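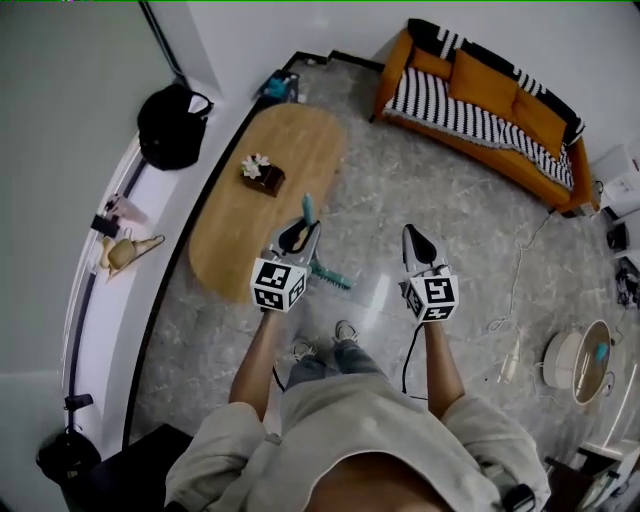

Sitting area with the oval table, scrubbing brush at left.

From: Reinhold Heitmann
To: Jendwood Tenants list
Subject: Re: Floor, table and pens in the sitting area

On Wednesday, May 19, 2021, Araba Lamptey wrote:

Hello all,
I went through the sitting area this morning and made a list. The floor tiles still have the dark line near the sofa that we talked about in March. I tried the mop on it twice and it did not move. Does anyone know what the tiles are sealed with?
Second, can we agree on where the scrubbing brush lives? I have found it in the kitchen, in the hall closet and once on the window ledge. I also never know if it is the floor brush or the sink brush.
Third, pens. There are none when I need one and then a week later there are plenty.
Last, the cables by the sofa. I don't want to unplug anything that belongs to somebody, but I can't get a mop past them.
Araba

End of quoted message. My answers follow in the same order.

The tiles are glazed, as far as I know, so there is no sealer to worry about. The Kohlhase people laid them and left one sheet of instructions, which is in the binder by the mailboxes. It says warm water and a little dish soap, no bleach and no wax. The dark line is probably in the grout and a mop will slide right over that. You need the brush. Wet the grout, leave it for a few minutes, scrub along the line and then across it, and wipe up with a rag before it dries. I did a short stretch near the hall door in March and it came up fine, but it took me most of a lunch hour.

The teal and white brush is the floor brush. Please don't use it on dishes. The sink brush is the one with the wooden handle and it hangs on the hook over the kitchen drain. I would like the floor brush to go back to the hall closet, bottom shelf, bristles up. If somebody prefers another spot, say so on the list and we will use that one, as long as it is only one spot.
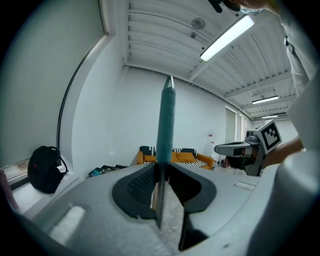
Jendwood Tenants, Vol. 101, Issue 6

Pens are harder. I bought a box from Daseck last fall and I think most of them went home in coat pockets. I would keep two in the sitting area and two by the sign-in sheet, and put the rest in my desk drawer. Ask me if you run out. Teal ink is no good for the sign-in sheet – it does not copy – so please use black or blue there whatever color the pen is on the outside.

While we are on small things, please cap the markers. I threw out several dry ones on Monday.

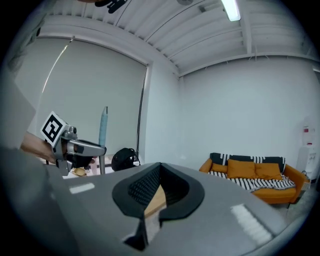 The coffee table should be wiped with a damp cloth and then a dry one. No spray, please. The top has a pale grain that shows rings, so use a coaster if your cup is hot. The box with the artificial flowers can be lifted off while you wipe, and the flowers can be dusted with a dry paintbrush. The throw on the sofa can go in the wash on cold. I will take it the next time I go over to the laundry in Triltcombe, unless somebody gets there first.

For the cables, I suggest that everyone with something plugged in by the sofa puts a paper tag on it with a name by the end of next week. Anything without a tag I will coil up and put in the closet – not thrown away, just out of the way of the mop. Araba, if you want to do the grout after that, I can help move the sofa. It takes two people and it should be lifted, since dragging it scratches the glaze.

Reinhold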